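Dareck, away, and the long way home

I got back from Dareck at twenty past one in the morning and I am writing this the following evening, Tuesday, May 10, 2022, with the radio on and my boots still by the front door. It was the last away game of the season, moved to a Monday night after the original date in March was lost to a frozen pitch. We lost 27-24. I have seen us play worse and win by more.

The crowd was given as 1,949. I would have guessed fewer, but the main stand at Dareck is deep and people tuck themselves in at the back where it is warm. The away end is an open bank with a rail along the front. I stood where I always stand, level with the 22, next to the steps.

Mulligan had nothing to play for. We were going to finish fifth whatever happened, and Dareck needed the win to stay above Haltex. You would not have known it from the first quarter of an hour. We kicked the ball away twice in our own half, then stopped doing that and kept it for what felt like ten minutes at a stretch. The first try came from a scrum on the left. The number eight picked up, went short side, was stopped a yard out, and the scrum half put it down from the bottom of the pile. The conversion was from near the touchline and went over off the inside of the post.

Dareck came back with a penalty and then a try from a driven lineout. We have been poor at defending these since the autumn. The plan seems to be to put everybody in front of it and hope. I don't know enough about forward play to say what the plan should be, but I have now seen us concede 12 tries that way this season and I think somebody should look at it.

It was 10-10 after half an hour. Then our full back dropped a high ball under no pressure, Dareck hacked it on, and their winger got there first. They missed the kick. We went in 15-10 down at the break.

I had a tea and a sausage roll at half-time. The tea hut at Dareck has moved to the other side of the clubhouse, so if you are going next season, turn left after the turnstile and follow the fence. The queue is shorter than it used to be. They take cards now. 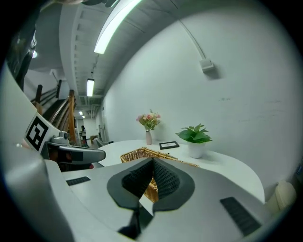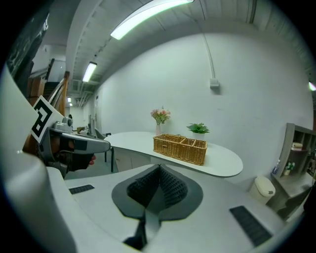
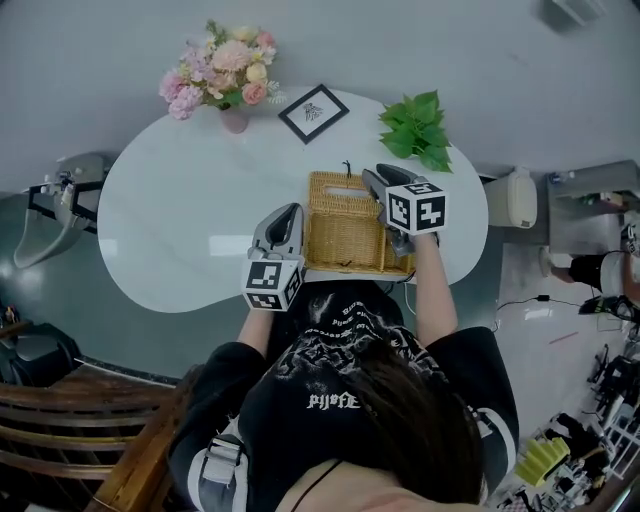
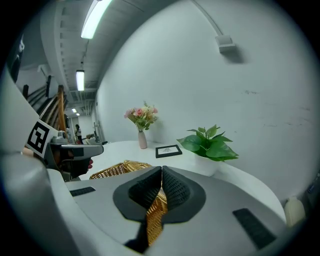

The second half was better to watch. We had the slope, such as it is, and the wind had swung round to come over our left shoulder. The fly half started finding the corners. He has had a mixed year and there has been a fair amount of grumbling about him on the terraces, some of it from me. In that second half he was the best player on the pitch. He kicked a penalty from just inside their half and then put in a cross-field kick that the left winger took above his head without breaking stride. With the conversion we were 20-15 up and Dareck looked tired.

What went wrong after that was discipline. We gave away 4 penalties in a row, three of them for coming in at the side of rucks we had no chance of winning. The referee had warned the captain after the second. After the fourth he reached for the yellow card, and our openside went off for ten minutes. I have no complaint. From where I was standing he was so far offside he could have shaken hands with their scrum half.

Dareck scored while he was off, from another driven lineout. The kick was good, so it was 22-20. We then turned down a shot at goal in front of the posts, which I thought was wrong at the time and still think was wrong. They held us up over the line and the chance was gone. A few minutes later they broke out from their own ten-metre line and scored in the corner, to make it 27-20.

Our last score, or what I have been calling our last score, needs explaining, as a couple of people on the coach had it differently. It was a penalty and not a drop goal. The referee was playing advantage, the drop goal went wide, and he brought it back. That made it 27-23. The scoreboard had us on 24 at the end, and so did the announcer, and 27-24 is what has gone on both club websites. I kept my own tally on the back of the programme and cannot make it come to 24. I have left the official score at the top of this post. If anyone has a proper record of the scores in order, please send it to me.

The coach left forty minutes after the final whistle. It should have been sooner, but there was a van parked across the exit and it took a while to find the driver. We then met roadworks and were sent round through Haltex, past their ground with all its lights off. I slept for part of it. The heater on the left side of the coach was stuck on full and the one on the right did not work at all, so people kept swapping seats.

A few thoughts on the season while I have it fresh.

The front row has been good. It is the first time in years that I have watched a Mulligan scrum without worrying. The back row is short of one player, preferably a big one. The wingers don't see enough of the ball and when they do get it they usually make ground. Place kicking has been all right at home and not all right away, and I have no idea why that would be.

Home crowds have averaged just over 800, which is down on the last full season. Part of that is the kick-off times. Three home games this year started at half past five, too late to have the afternoon and too early to have your tea. I said so on the form they sent round in March and I expect others did too.

There was a notice at the ground last month saying season tickets will go on sale from the Dillomel Road office once the fixtures are confirmed, with the same seat held for you if you renew in the first fortnight. I stand, so this makes no odds to me, but my neighbour on the bank is thinking of moving to the stand for the sake of his knees and asked me to find out. It is the same price for either side of the halfway line. The two end blocks are cheaper.

We have one game left, at home to Haltex on Saturday. They will be coming to win, given what Dareck's result has done to them in the table, so it might be lively. Gates open at half past one. The car park behind the school is shut for resurfacing, so you will need to use the one by the station and walk up.

I will do a proper write-up of the players once it is over, with marks, as I did last year. The programme from Dareck is on the kitchen table if anyone wants to check my sums.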